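Nuslow 横版越野竞速游戏评测报告

评测对象：Nuslow（单机及联机版）
开发方：Stinero
评测单位：Rizk 互动娱乐评测室
执笔：Lina Nimri　复核：Khalil Smadi

一、评测说明

本报告依据本室通行的休闲竞速类作品评测办法撰写，供采购单位、青少年活动场所及一般玩家参考。评测所用版本为八月更新后的正式版，测试内容包括单人赛事、联机对战、赛道编辑器及辅助功能四个部分。报告中的意见仅针对该版本，后续更新如有重大调整，本室将另行补充。

Nuslow 以虚构山城 Gillville 为背景，玩家驾驶各式轻型越野车，沿横向卷轴赛道完成攀坡、跳跃、涉水等项目。作品不设武器，胜负取决于油门控制、车身平衡以及对地形的预判。就类型而言，该作属于传统的物理平衡竞速，规则易懂，上手门槛较低，但后期赛事对操作精度的要求明显提高。

二、内容规模

正式版收录赛道145条，分布于矿区、林场、旧港和雪线四个区域，可选车辆17款。赛道长度差异较大，短者不足一分钟即可完成，长者需要连续通过多个检查点。林场区域的设计水准较为突出，坡度变化与落点安排合理，玩家失误后通常能够明确判断原因。旧港区域则略显重复，吊桥与集装箱两类障碍使用过于频繁，后半段有六条赛道的结构相近，建议开发方予以调整。

车辆之间的差别主要体现在重心、悬挂行程和轮胎抓地力上。轻型车起步迅速，落地后易翻覆；重型车稳定，但在连续短坡上难以积累速度。评测期间，两名评测员在同一赛道上采用不同车辆，均能取得较好成绩，说明数值平衡基本得当。唯雪地专用车在非雪地赛道中亦具有较大优势，联机房间内使用比例偏高，影响了对战的多样性。

三、操作与手感

本作支持键盘、手柄及触屏三种输入方式。手柄操作的表现最佳，扳机键能够细致控制油门，摇杆用于调整车身前后倾角，响应及时。键盘因不具备线性输入，在需要轻踩油门的路段较为吃力，开发方为此提供了“渐进油门”选项，开启后情况有所改善。该选项默认关闭，且位于设置菜单第三层，初次接触的玩家不易发现。

触屏版本的虚拟按键位置可以自由调整，按键大小亦可更改。不足之处在于倾角按键与暂停按键的默认间距过小，误触时有发生。建议使用者在正式开始赛事之前，先进入练习场完成按键布局。

物理表现方面，车身与地面的碰撞判定总体准确。涉水路段存在一处缺陷：车辆以较高速度入水时，后轮偶尔陷入水底模型，须重置至上一检查点。本室已将复现步骤提交 Stinero，对方确认收到，尚未告知修复时间。

四、画面与声音

画面采用手绘背景与三维车辆相结合的方式，色彩沉稳，远近景层次清楚，障碍物轮廓易于辨认。夜间赛道的车灯照射范围偏窄，部分坑洞仅在进入近处后才可见，对反应速度较慢的玩家不够友好。天气效果可单独关闭，关闭后不影响计时与排名。

音乐以弦乐和手风琴为主，与山城题材相称。引擎声随转速变化，可作为换挡与控油的参考，佩戴耳机时效果更为明显。解说语音仅有一套，句式较少，连续游戏一小时后容易产生疲劳感，所幸可在设置中关闭。

五、单人赛事与进度系统

单人赛事按积分解锁。完成赛道可获得基础积分，达到指定时间则另有奖励。解锁雪线区域需要223枚徽章，按正常进度推进，玩家不必反复刷取同一赛道。徽章条件以时间、翻转次数和无损完赛为主，说明文字清楚，完成情况可在地图界面直接查询。

值得肯定的是，本作不含付费抽取内容，车辆全部通过赛事获得。外观涂装须使用游戏内货币购买，货币来源稳定，价格合理。对于有未成年人使用需求的机构，这一点具有实际意义。

六、联机对战

联机模式支持最多八人同场，分为计时赛与淘汰赛。计时赛中，其他玩家以半透明形式显示，互不碰撞；淘汰赛则开启碰撞，每通过一个检查点淘汰末位一人。两种模式的匹配速度均可接受，晚间九时前后最为活跃。

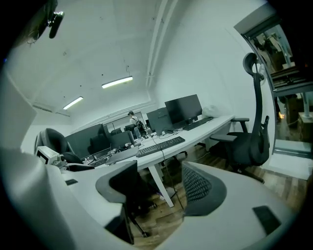 淘汰赛的争议主要集中在起跑阶段。八辆车同时进入第一个坡道时，碰撞力度过大，后排车辆往往在数秒内翻覆，此后难以追回。本室认为，可将前两个检查点设为无碰撞区间，以减少偶然因素对结果的影响。自定义房间已允许房主关闭起跑碰撞，公开匹配则尚无此项设置。

网络延迟低于80毫秒时，对战画面稳定；延迟升高后，对手车辆会出现位置跳动，但本机操作不受影响，成绩以服务器记录为准。断线后可在半分钟内重新连接，原有名次予以保留，该项设计较为周到。

七、赛道编辑器

编辑器提供地形、障碍、检查点和触发装置四类工具，功能完整，保存和试跑切换迅速。教程只涵盖前两类，触发装置的用法须自行摸索。玩家上传的赛道须由作者本人完赛一次方可发布，有效避免了无法通关的作品进入列表。检索功能目前仅支持按名称和热度排序，缺少难度筛选，使用不便。

八、辅助功能

本作提供色觉辅助、字幕放大、单手操作及减速练习四项功能。单手操作方案将油门设为自动，玩家只需控制倾角和刹车，适用范围较广，但该模式下的成绩不计入排行榜，开发方宜考虑设立独立榜单。

九、评测意见

Nuslow 在赛道设计和操作反馈方面达到同类作品的较高水平，内容充足，收费方式清楚。主要问题为旧港区域重复、联机起跑碰撞过强以及涉水路段判定缺陷。本室给予“推荐”评级，适合偏好平衡操作的玩家以及拟开展小型友谊赛的活动场所。以公开匹配淘汰赛为主要需求者，可待起跑规则调整后再行购入。

复核人 Khalil Smadi 另附意见：键盘用户应先启用“渐进油门”，再行试玩矿区后段赛道。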